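4.2 Open, clear and woven: where small things end up

Of all the material in the Munora survey, the answers about small parts were the ones we most enjoyed reading. People who had little to say about wardrobes or pantry shelves wrote whole pages about screws, caps, clips and the odd bits left over from flat-pack furniture. The 91 households that returned the long form gave us more than enough to work with, and the variety in it is wonderful: biscuit tins, ice cream tubs, a muffin tray, a drawer that "hasn't closed properly since the kids were little".

We sorted the containers by how much of the contents a person can see without touching anything. A basin or tray shows everything from above but very little from the side. A clear bin on a wall can be read from across the room, provided whatever sits behind it doesn't swallow the colour of the contents. Wire mesh falls somewhere in between, and it is fussy about size: a folded note or a glove will stay put, while a washer may go straight through. Mesh was far more popular than we had expected, mostly for paper and other light things that get lost at the bottom of a solid box.

The Prata bay brings the three types together over a single surface. Its brown marble top has white veining, and the walls are papered in pale grey with a darker pattern of grassy leaves and stalks. We were keen to keep a domestic background, as the older storage literature (the Stalus handbook of 1963 is a favourite of ours) works almost entirely from plain benches and painted shelving. Patterned paper changes the job. A clear bin hung straight against it picks up the leaves behind, and small grey objects become surprisingly hard to make out. A dark lining at the back of the bin solves this neatly, and several households had hit on the same trick with a piece of card.

The white basin is the humblest item in the set and gave us the most to think about. Grey parts on a white floor are easy to find as long as they lie spread out in a single layer. Once they heap up, the advantage fades, and our respondents described exactly the habit this encourages: giving the tub a shake, tilting it toward the light, tipping the lot onto a tea towel. The rounded corners preferred by many of them make that last bit of scooping out much more pleasant. We coded every mention of shaking, tilting and tipping separately, and the resulting list of remarks, drawn from a pool of 3000, is given in full in the appendix.

Figure 3. Basin with small grey parts, lined clear bin on the left wall and mesh basket on the right wall, Prata bay.

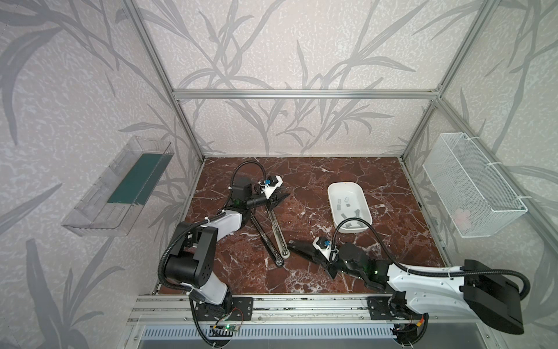 Tipping out was also the habit that varied most with the surface underneath. Households with a stone or tiled top tended to put a cloth down first, and those with a Fotent mat on the bench didn't bother. We return to noise and rolling in Section 4.3.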